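Ticket 329 - external drive keeps dropping off
Opened by: Seung-woo Yang
Product: Grevum backup, laptop at the long table
Status: open

Drive shows up fine, copy starts, then gone at 60 percent. Same spot three times now. No error, the Grevum window just says "waiting for volume" and sits there. Folder is the Achari scans, 900 files, nothing huge.

Tried so far:
- restarted laptop, twice
- other port, no change
- smaller batch, 100 files - went thru OK
- turned off sleep for the disk, still drops

Update, 11:20
Istau support says reseat the cable at both ends and dont move the drive while it's copying. Did that. Got further, then dropped again. It's the short thin black cable that came with the drive, haven't got another one that fits. Can someone bring one over?

Update, 2:45
Ran the disk check, came back clean. So cable or port I guess. Laptop was on battery for the first tries, now on the charger, will see if that matters. Long cable goes over the front edge of the table next to the cardboard organizer so please dont catch it with a chair.

Leaving the copy running. Not closing this untill the full Achari folder is on there and Tileo can open it from their side. Desk setup as of now:
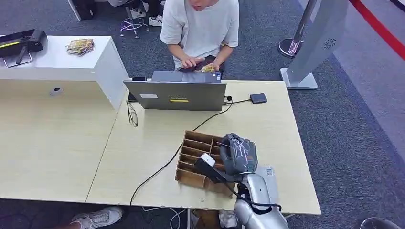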